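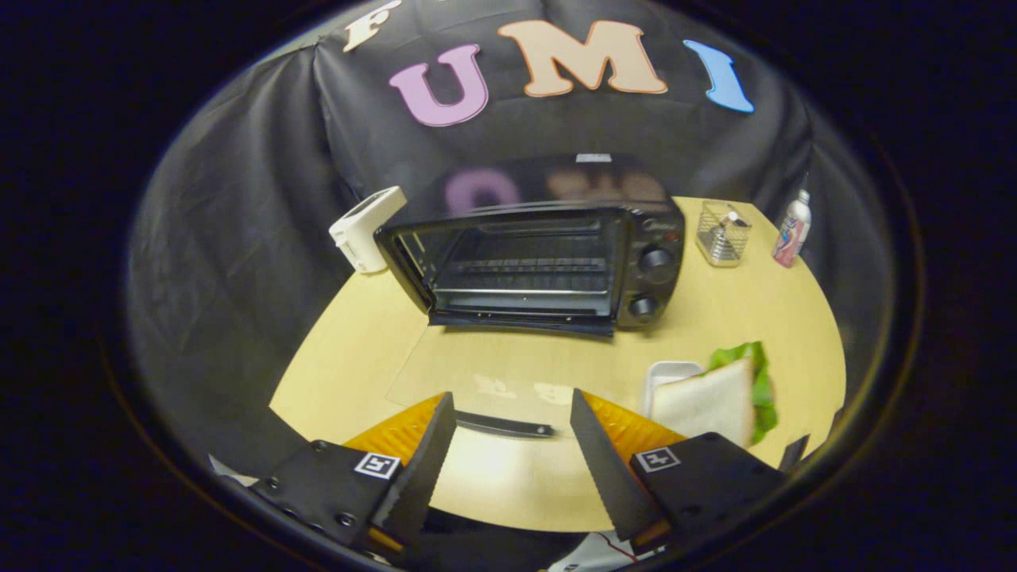
Younes Ramadan asks whether you can catch leukemia from someone in your class. You can't. Leukemia does not pass from one person to another by touching, sharing a cup or sitting close together.

Leukemia is a cancer of the blood. To understand it, start with the bones. Inside many of your bones is a soft part called marrow, where new blood cells are made. Red cells carry oxygen. White cells fight germs. Platelets help a cut stop bleeding.

In leukemia, the marrow makes too many white cells that do not work properly. They crowd out the healthy ones. A child may feel tired, look pale, bruise easily or get sick a lot. Most children who feel tired or have a bruise do not have leukemia, so a doctor does a blood test to find out.

The main treatment is strong medicine called chemotherapy. It kills the cancer cells, but it can hurt some healthy cells too, including the ones that grow hair. The hair usually grows back later.

A classmate having treatment may be away for months. Germs are harder for them to fight, so wash your hands before a visit, and stay home if you have a cold. You can still send drawings, play games online or tell them what happened at recess.

Words to know
Marrow: the soft part inside bones
Platelets: tiny pieces in blood that help it clot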